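Flerkidia Community Help > Walking and Outdoors > Geology and Landforms

How to tell an old volcanic plug from an ordinary granite hill? (and is the crossing to Prukora Head possible with children)

Asked by Rohani Ismail, July 2025
416 views, 3 answers

Hello everybody. English is my third language, so please excuse me if I use the wrong word for some rock.

My family and I will stay one week in December at Biltia, on the south side of the bay. From the beach there you can see Prukora Head, the dark hill with steep sides and a flat top, which stands by itself in the water and is joined to the land by a bank of stones. The leaflet from the visitor centre says it is "volcanic in origin" and nothing more. The older guide book, which I borrowed from my neighbour, says it is granite. Both cannot be right, I think.

My questions are these:

First, how can a person without training see the difference between a volcanic plug and a granite hill? I do not want to break pieces off with a hammer. I only want to know what to look at when I stand in front of it.

Second, is the bank of stones dry long enough at low tide for a slow family? We are two adults, my mother and two children of seven and ten years. My mother walks well but she does not like to jump from stone to stone.

Third, somebody told me there is a smaller hill of the same kind behind Choo, inland, which can be visited without any tide. Is this true, and is it worth the drive?

I have read the older threads about the Biltia coast, but they are mostly about where to park and about the birds. Thank you in advance for any help.

Answer 1
Marked as accepted by the person who asked
37 people found this helpful

Your English is fine, and I am also not born to it, so we will understand each other.

I will begin with the rock. A volcanic plug is what stays when lava becomes hard inside the throat of a volcano. The cone outside it is often made of ash and loose material, and the rain and the sea take this away over a very long time. The plug is harder, so it remains standing. Granite also comes from melted rock, but it cools slowly and deep under the ground, and it reaches the surface only after everything on top has been worn away. This difference in cooling is the thing that you can see with your own eyes.

Go close to a clean face, one without lichen, and look at the grains. In granite you will see crystals easily, like coarse salt and pepper mixed with pink or grey. In the rock of a plug the grains are mostly too fine to see. It looks like one dull colour, dark grey or brown, perhaps with a few larger crystals sitting in it like raisins in a cake. A cheap magnifying glass helps very much and the children will enjoy to use it.

Then step back and look at the cracks. Lava often shrinks into columns when it cools. At Prukora Head the columns are on the seaward side, so from the Biltia beach you do not see them well. This is possibly why the old guide book made the mistake. Granite breaks more in big blocks and rounded sheets, and the corners become soft with weather. If you see long straight posts standing side by side, or leaning together, you can be quite sure it is not granite.

I was for some years a member of the small walking club at Biltia and we collected hand samples for the display at the hall, with permission. We sorted them in the workroom by grain size and it was a good school for the eye. After the first dozen stones even our youngest members could say "fast" or "slow" before anybody turned over the label.

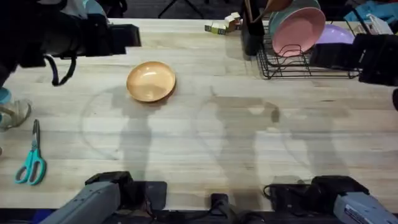

The table in the workroom.

If the hall is open when you come, ask to see the two trays marked Prukora and Choo. You may hold the samples, only please put them back on the right number.

Now the crossing. The bank is 252 metres from the last grass to the foot of the hill. I know this because we measured it with a tape for the club map. In the first part it is shingle, which is tiring but safe. In the middle there is a lower part with larger stones and weed, and this is where your mother will not be happy. It is also the part which the water covers first, so you can stand at the hill, see dry stones beside you, and already be too late for the middle.

My rule is to start walking out one hour before low water and to be back on the grass one hour after it. For a fit adult this is plenty. For your group it leaves a little time at the foot of the hill, but not for a picnic. On days with strong wind from the south I would not go at all, because the sea stands higher than the table says. Please check the local tide table and not the one for the main port. The times are different enough to matter.

You do not have to cross to see the rock. At the start of the bank, on the left side, there is a low ledge of the same dark stone coming out of the grass. Your mother can sit there and look at the grains while the others go as far as the middle and come back.

The hill behind Choo exists, yes. I have been there only once, in rain, so I leave this for somebody who knows it better.

Comments on this answer

Rohani Ismail: Thank you so much, this is more than I hoped for. One thing I did not understand - is the top of Prukora Head open for walking, or only the foot?

Author of the answer: Only the foot. There was once a path up the north side, but the upper part is closed because of the nesting, and also the earth is loose there. The sign is at the start of the bank.

Rohani Ismail: Good, then I do not have to argue with my son about it.

Answer 2
4 people found this helpful

Been across loads of times, never had a problem. Wear old runners. It's volcanic, everyone here knows that. Don't bother with Choo, it's a lump in a paddock.

Comments on this answer

Author of answer 1: Please be a little careful with "never had a problem". Visitors do not know the middle part as you do.

Author of the answer: fair enough. Check your tides.

Answer 3
19 people found this helpful

I do not agree that Choo is only a lump in a paddock, although it does stand in one.

From the Choo store you take the gravel road past the water tanks and park at the second gate. The farmer allows walkers when the gate is left as it was found. From there it is a 1000 metre walk on a farm track, nearly flat, and a pram with big wheels can manage it. The hill itself is small, I would say the height of a church without its tower.

What makes it interesting for your question is the old quarry cut on the east side. There the rock is open from top to bottom and you can see the columns properly, which you cannot do at Prukora Head unless you have a boat. At the bottom of the cut they are upright, and higher up they bend over towards the middle. Columns grow away from the cooling surface, so the bending shows you something of the shape of the space where the lava was sitting. On the grey stone there are also small round holes in some places. They were gas bubbles. My daughter put a grass stem in each one that she could reach, and this took most of the visit.

Do not let the children stand directly under the cut, because pieces fall from it after rain. There is a wire fence at a sensible distance and you see everything from there. Bring water and hats. There is no shade and no toilet, the nearest one is back at the store.

About the colour I want to add a small warning. Fresh rock and weathered rock can look like two different kinds. The outside at Choo is almost the colour of rust, and the inside is dark grey. Granite can also go brown outside. So always find a fresh face before you decide, and do not trust a photograph taken from the road.

If you have only one day, I would do Choo in the morning and then the ledge at the start of the Prukora bank in the afternoon, whatever the tide is doing. By car it is not far, and when you have seen the columns at Choo you will know what you are looking for.

Comments on this answer

Rohani Ismail: This sounds very good for my mother. Is the gravel road all right for a small hired car?

Author of the answer: In dry weather yes, slowly. After the water tanks there is one deep drain across the road, take it at an angle.

Related threads
Parking near the Biltia boat ramp
Local tide tables, where to find them
Is the Choo store open over the holidays?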